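When a Robot Hand Squeezes Too Hard

Have you ever picked up a paper cup and crunched it by accident? Robots do that too, and one day at the Mokgate workshop a robot named Gindero did it to a little drawer.

Gindero's job was to put small things away. It had done this 100 times without any trouble, and then, on a perfectly ordinary morning, crack! It pinched the drawer much harder than it was told to.

What went wrong?

Signe Ragnarsson, who fixes Gindero, looked and looked (she is very patient!) and found a loose wire. The wire was supposed to tell the robot, "You're touching something now, so ease up." Gindero never got the message, poor thing, and kept right on squeezing.

Two fingers, and a gap between them

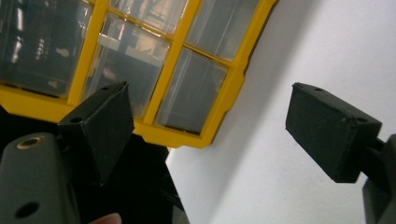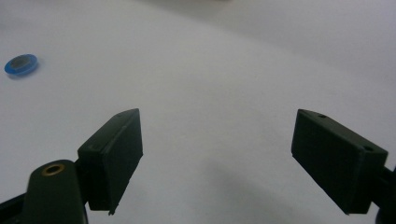 How do people stay safe?

Keep your own fingers out of that gap, even when the robot seems to be resting. Grown-ups who work with robots have a big stop button close by, and they press it before they reach in. Signe pressed hers, tightened the wire, and let Gindero try again very slowly with a soft sponge.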